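Equipment Review: The Tavari Work Table, Large Size, Gray Top

Prepared for the Eseo Shared Workrooms by Tegwen Ruddock, with contributions from Huw Gough and Idris Pritchard

Purpose of the review

The Eseo Shared Workrooms provide bench space to residents who repair, sew, model, frame or otherwise make things and do not have a suitable room at home. Tables are the largest single item of expenditure after rent. The previous tables, bought secondhand from a school supplier, had reached the point at which the tops were lifting at the corners and the leg bolts could no longer be tightened. Members were invited to nominate replacements, and the Tavari work table received the most nominations. One table was bought at the full retail price of $900 and placed in the smaller workroom for assessment. No discount or loan was sought from the manufacturer.

This review sets out our findings after 30 weeks of ordinary use. It is intended for other workrooms, libraries and adult education centers that are considering the same model. Readers looking for a table for occasional use at home may find some of our concerns excessive.

Delivery and assembly

The table arrived in two cartons. The top is supplied in one piece and is heavy. Two people should be present to receive it, and the route from the street door should be measured before the order is placed. Our own stairwell has a turn halfway up, and the carton had to be opened on the landing and the top carried the rest of the way without its packaging. There was no damage, although the corner protectors had by then been removed and a good deal of care was required.

Assembly was carried out by Huw Gough and Tudur Maddocks in a single afternoon. The instructions are printed drawings with very little text. They are accurate except on the third page, where the cross rail is drawn upside down. Anyone who follows the drawing exactly will find that the holes do not line up and will have to remove four bolts. We reported this to the supplier and were told that a corrected sheet would be issued in September. The hex key provided is adequate, but a proper driver saves time and is kinder to the hands.

The feet adjust by means of a threaded collar. Our floor falls noticeably toward the window, and there was sufficient travel in the collars to bring the top level. The setting has had to be corrected once.

Stability

For hand sewing, drawing, gluing and small repairs the table is entirely steady. Under a domestic sewing machine run at full speed there is a slight tremor at the far end, which members noticed mainly when someone else was trying to write. Moving the machine closer to a leg reduced the problem. Sawing and planing are another matter. The frame is not designed for sideways force and will rack if pushed repeatedly in one direction. The Workrooms therefore continue to direct woodworkers to the old bench downstairs, and we would advise any institution to keep at least one traditional bench for this purpose.

Clamps can be used on all edges. The underside is clear for a reasonable depth, so a small clamp seats properly, but larger ones foul the rail on the long sides.

Comparison with the Prydderch bench table

Several members had used the Prydderch bench table at a previous address and asked that it be considered alongside the Tavari. It is cheaper, lighter and can be folded. Its top is bright white, and opinion was divided on this point. Gwenaël Vidal, who repairs jewelry and small clocks, found the white surface tiring under a task lamp and preferred the Tavari for long sessions. Those who work mainly with dark thread or black hardware took the opposite view, and with reason: a black screw is easily mislaid on a dark gray table. Members who work with small dark parts have been using a white tray, and this has settled the matter for most of them.

The Prydderch is the better choice where furniture has to be cleared away at the end of each session. Where a table can remain in place, we consider the Tavari worth the difference in price.

The top

The finish of the top is the feature on which members commented most often. The color is described in the catalog as Slate, though to our eyes it is closer to taupe in some lights. The surface is flat and dull, and it carries a faint speckle that is hardly noticeable from across the room. The speckle does useful work. Dust, thread ends and pencil marks are less conspicuous than they were on the plain tops we had before, and the table looks presentable between cleanings. The corresponding disadvantage is that crumbs of dried glue are harder to find, and the top should be wiped by touch as well as by eye. 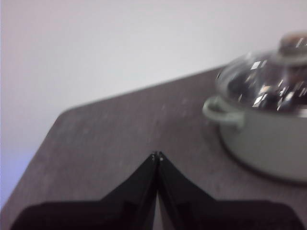 The gray top against the white wall, with the rounded corner at left.

The rounded corners were welcomed by everyone. The space between our tables is narrow, and the square corners of the old set were a regular cause of bruised hips and torn pockets. Fabric also passes over the rounded corner without catching. One small objection came from Idris Pritchard, who cuts mats for picture frames and was used to squaring his work against the corner of the table. He now keeps a steel square at his place.

Cleaning has been straightforward. A damp cloth and a mild soap remove most marks. Water-based paint wipes off if it is dealt with the same day. Permanent marker left a shadow that has faded but has not gone. We did not test solvents, which are not permitted in the upper rooms, and the care leaflet advises against them. A cutting mat should be used for all knife work. One member omitted it, and the resulting line is visible when the light is low.

Service and parts

The table was bought through Troltus, a regional supplier of workshop furniture. The order was handled politely, and a missing washer was sent by mail without charge. Replacement feet and bolts can be ordered individually under catalog number 2556. Replacement tops are not sold separately. We regard this as the principal weakness of the product. In a shared workroom the top will always wear out before the frame, and the purchaser is left to have one cut locally or to replace the entire table.

Recommendation

The Tavari work table is recommended for sewing, paper crafts, model making, electronics and general repair in rooms where it can be left standing. It is not recommended for woodworking or for spaces that must be cleared daily. The Workrooms have ordered further tables in the same color for the smaller room, and the larger room will be considered when funds allow. Institutions that would like to try the table before ordering are welcome to visit during opening hours, and are asked to write in advance so that a place can be kept free.

Aug 21, 2019

Contact | Room bookings | Equipment reviews | © Eseo Shared Workrooms | Back to top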